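Slow dough, cold room

The rye loaf sold at the Hulme market stall under the Wirka name is made with a stiff starter, kept at 60 per cent water to flour by weight. Most home bakers keep theirs much wetter. A stiff starter ferments slowly and holds its strength for longer between feeds, so the bakery at Brasstead can feed it once every 12 hours and leave it alone overnight.

Temperature matters more than the recipe. In December the flour store is cold enough to delay the first rise by 2 hours, and the bakers correct for it with warmer water – never with extra starter, which makes the crumb sour and gummy.

The flour comes from the Stinov mill and is ground coarse. It takes up water late, and a dough that feels slack after mixing will firm up if it is covered and left. Adding flour at this stage is the usual mistake.
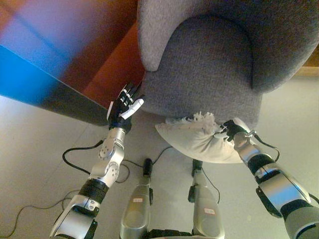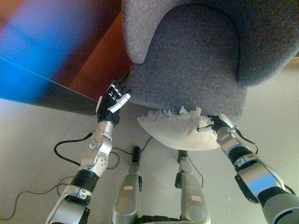
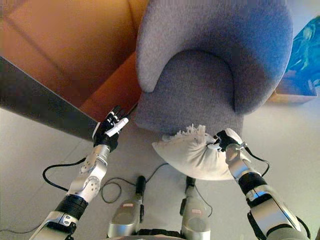 Shaping is brief. The dough is turned out on to a wet board, folded twice and dropped into a greased tin, seam down. It is ready for the oven when small holes open on the surface. Once baked, the loaf is wrapped in a cloth and left for at least 6 hours before cutting – a full day is better if the slices are to be thin.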